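Kitchen robot trial on hold after arm fails to let go

A dishwasher-unloading trial at the Rovosau test kitchen has been stopped after one of the robot's hands locked shut and would not release on command. No one was hurt. One plate broken, a chip out of the benchtop at another station, and a lot of paperwork by the sound of it.

The fault showed up in November, a bit before lunch. The robot had a plate about halfway between the dishwasher and the rack in the sink when the hand stopped answering. The arm kept going. It swung through the rest of its move with the fingers still clamped, hit the edge of the bench and the plate went.

Bindu Gounder was on the stop button. She hit it straight away, she says, but the arm took longer to go still than it should have.

"You push it and you expect it to be dead right then," Gounder said. "It wasn't. It drifted. I was well back behind the tape so it didn't matter this time."

That drift is the part getting the most attention. Hivine, which builds the control software, says a hand fault and a stop are meant to be handled separately. In this case the two signals came in almost together and the second one waited its turn. The delay was 300 milliseconds, according to the log – short, but over the limit the site had set for itself.

Krishnamoorthy Iyer, who runs testing for Hivine, said the stop should never sit in a queue behind anything.

"That's our mistake and we've told the site so. The fix is not a big one. Proving the fix is what takes the time."

The hand itself is a seperate matter. Flitis, the supplier, has asked for it back and wants to look at a cable that runs down between two of the fingers. A worn cable could explain a hand that closes fine and then won't open. Could also be heat. Flitis would not be drawn on which.

The log shows 405 plates moved before the failure, with 11 grip warnings in that time. All of the warnings cleared themselves and none were followed up. Rafferty Haddad, site manager, said that will change.

"We were treating them like a car that beeps when you leave the door open. You stop hearing it. From now on a warning ends the run and somebody goes and has a look."

Other changes already made – the taped line on the floor moved back by 40 centimetres, arm speed cut near the sink, and plates only, no glasses or knives, untill the site signs off again. The stop button has been rewired so it cuts power to the arm directly and doesn't go through the software at all.

Not everybody is happy with how long it took to get word out. Nattawut Saithong, whose team shares the building through Rodrigues, said his people heard about it in the lunch line.

"We walk past that bench every day. An email would of been nice."

Haddad agreed the notice was late and said one would go out the same morning if anything like it happens again.

An outside safety reviewer, Anitha D'Souza, has been asked to go over the logs and the new wiring. She is also looking at whether a hand that loses contact should hold on or let go. Holding on saves the plate most of the time. Letting go is better if it's someone's sleeve. She said there is no neat answer and it may depend on what the hand was doing when the fault came up.

Her report goes to the site first, then to Hivine and Flitis. No date set for a restart.

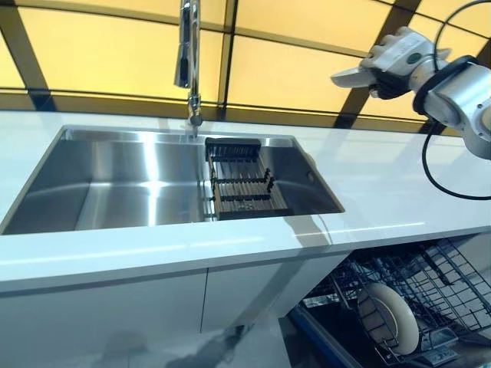
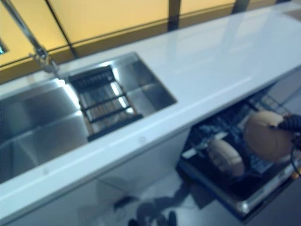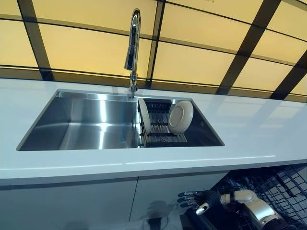
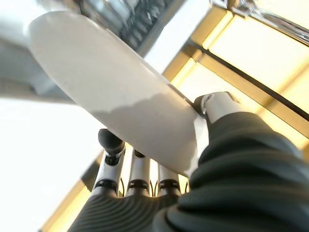
Plate work at the sink and dishwasher, first three photos. Last photo: the hand up close, gripping a white object.

Contact the newsroom | Copyright, all rights reserved | Back to top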